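The Long Way Around with a Tape Measure
On moving house, and the things we carry with us when we do

There is a particular hour in any move, usually a little after four in the afternoon, when you find yourself sitting on the floor with a jar of buttons in your lap. You did not mean to sit down. You meant to wrap the jar in a dish towel and put it in a box with the other small things from the hall closet. But the lid was loose, and there on top was the big green button from a coat you wore in college, and now the light is going and you haven't packed anything since lunch.

I have moved house 12 times in my life, which my mother considers a character flaw. The latest was this past April, from a second-floor apartment in Whiteley to a narrow brick row house in Kondbridge, a distance of 193 miles door to door if you don't stop for pie, and we stopped for pie. I went into it thinking I was an expert. I came out of it with a sore back, a deep respect for people who load trucks for a living, and a notebook full of questions about why we keep what we keep.

So I did what I tend to do when something is bothering me, and went around talking to people about it.

Yasmine El Khatib has been helping families pack up their homes for most of her working life. She started out in Jesenby, clearing her grandfather's house with her aunts, and found that she had a feel for it. Neighbors asked her to come and help with theirs, then neighbors of neighbors, and before long she had a van, a phone that rang at breakfast, and a reputation for never once rolling her eyes at a collection of souvenir spoons.

"People apologize to me at the front door," she told me over a pot of mint tea so strong I could feel it in my teeth. "They say, I'm so sorry about the mess. And I look around, and it's a house! Somebody lives there. What did they think I was expecting?"

Her method, such as it is, starts in the kitchen, which surprised me, as I have always left the kitchen until the bitter end and eaten crackers out of the sleeve for two days. She likes to begin with the cupboard nobody opens. Every kitchen has one. It is above the refrigerator or down in the corner where the shelf goes back farther than an arm can reach, and it holds the fondue set, the cake pan shaped like a lamb, and a bag of birthday candles. You can pack that cupboard a month ahead and never miss a thing, and she says it gets your hands used to the work before your heart has to join in.

After that she moves to linens, then books, then whatever is hanging on the walls. She leaves photographs for the very end, and she will not let a client open an album before supper. (I asked what happens if they do. She just laughed and poured more tea.)

I thought about her rules a good deal during my own move, mostly while breaking them. I packed the books first, in boxes much too large, because large boxes were what I had. A large box of books cannot be lifted by one person, and can only be lifted by two people if those two people are on speaking terms. My husband and I were, for most of the day.

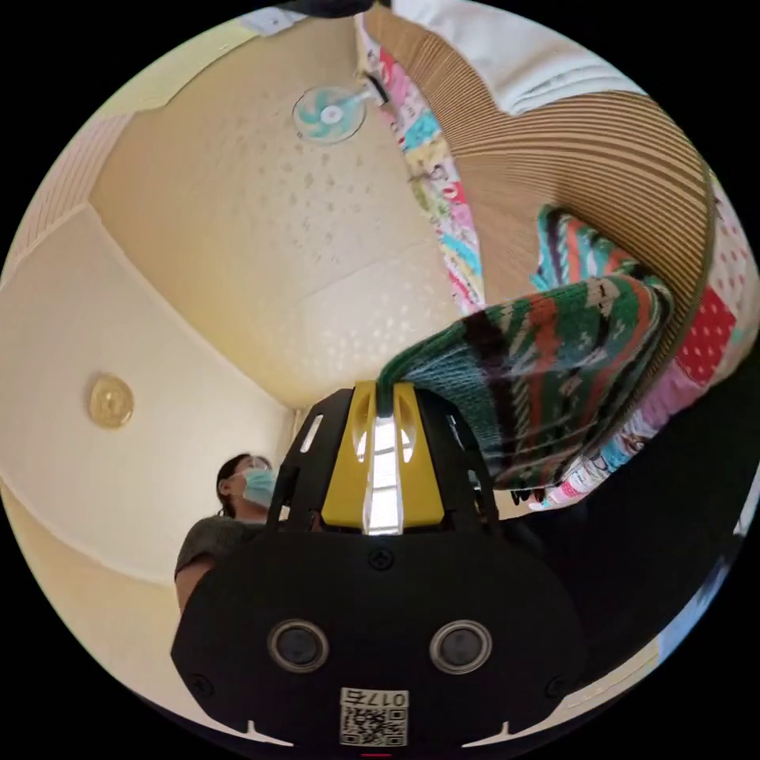

Stacked up high, with the ceiling not far off.

I had never given much thought to cardboard before this year, but a person who moves often enough will develop opinions. I like a box that has been used once already. It folds more easily, and it comes with a little history written on the side. Ours had been through my sister's move before they came to us, so for several weeks I lived among boxes marked BABY ROOM and DAVE'S CABLES, though we have no baby and no Dave. I crossed these out and wrote our own labels underneath. In a year or so I will pass them on to someone else, who will wonder what on earth I meant by MISC. BLUE.

Labels, by the way, are where you learn what sort of person you are. I begin a move writing careful lists, with the room and the contents and a number for each box that matches a number in my notebook. By the middle of the second week it's just the room. By the last night I am writing things like STUFF FROM CHAIR. Yasmine has seen a carton labeled simply HELP. She carried it to the new place, set it down in the bedroom, and opened it herself so its owner wouldn't have to. Extension cords, mostly, and one very nice hat.

Fabric is the other great subject. Anybody who sews, or who meant to take up sewing, or whose grandmother sewed, has a pile of it somewhere. Mine came from my grandmother, who bought remnants at a shop in Bravgate every spring and autumn and rarely got around to cutting into them. She liked to have them. She would take down a length of good wool, hold it up to the window, say what a fine skirt it would make, and fold it away again. I inherited the whole pile along with the habit. In Whiteley it filled the top of the bedroom closet, and each time I thought of giving some away I would unfold a piece, hold it up to the window, and say what a fine skirt it would make.

I asked Yasmine what she does about fabric, and for once she didn't have a rule. She told me about a retired schoolteacher in Bravgate who could not part with her curtains. They were the curtains from every house she had lived in, and none of them fit any window she had now. Yasmine spent a whole afternoon with her, going through them pair by pair, hearing about the kitchens and the landlords and the view over a lumberyard. At the end of it the woman kept every last curtain. "And that was fine," Yasmine said. "She had room for them. She wanted somebody to have heard about them, that's all."

I came home from that visit and left my grandmother's wool exactly where it was until the truck arrived.

The move itself cost us $1,490, counting the truck, the fuel, and two strong cousins who would take only gas money and sandwiches but took a great many sandwiches. I mention the figure because I always want to know it when other people write about moving, and they never say. It does not include the pie.

We got into Kondbridge after dark. The previous owners had left a light on over the front step and a note on the counter explaining the stove, which has one burner that must be coaxed. There was also a hand-drawn map showing which neighbors have cats and what the cats are called. I have kept a lot of paper in my life that deserved it less.

The first night in a new house is always an odd one. You don't know the sounds yet. The pipes have something to say around midnight, and there's a stair that complains even when no one is on it. We slept on the mattress on the floor with our coats over us, having lost track of the blankets, and in the morning we ate cold pie with the only fork we could find, passing it back and forth. I remember being very happy.

Unpacking has gone slowly. The kitchen was done in a day, the books took a week, and the rest has been coming out as it's needed, a lamp here and a winter boot there. Yasmine warned me about this stage. She says most households stop with about five boxes to go, and those five will ride along unopened to the next address and the one after. She has a soft spot for them. She once moved a family with a carton that had been taped shut for three houses running, and the children had made up stories about what was inside. The parents knew perfectly well it was tax papers and never let on.

As for the wool, I found a shelf for it on the landing, where the morning sun comes in. Last week I took down a long gray piece with a fleck of red in it, which I'm nearly certain my grandmother bought the year I was born. I held it up to the window for quite a while. Then I went and found my scissors, which were in MISC. BLUE, and cut out the front panel of a skirt. The back is still pinned to the paper. I'm hoping to get to it before the weather turns.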